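Dear Jocelyn Abella,

Thank you again for your patience with us, and for the kind note you sent in July! The Wekberg shared kitchen is coming along nicely, if a little slower than Kadir and I had hoped. We've spent 1042 of the 2000 dollars so far, mostly on shelving and the new counter.

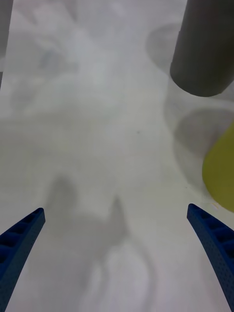 Sorting what goes out on the counter and what gets put away has taken up most of our evenings (everyone has an opinion, me included). There are 2 cupboards still to clear, and then we can label the shelves and open the sign-up sheet.

Warmly,
Mei-kuen Poon

Recent reports
Yau pantry refit
Grirkard tool shelf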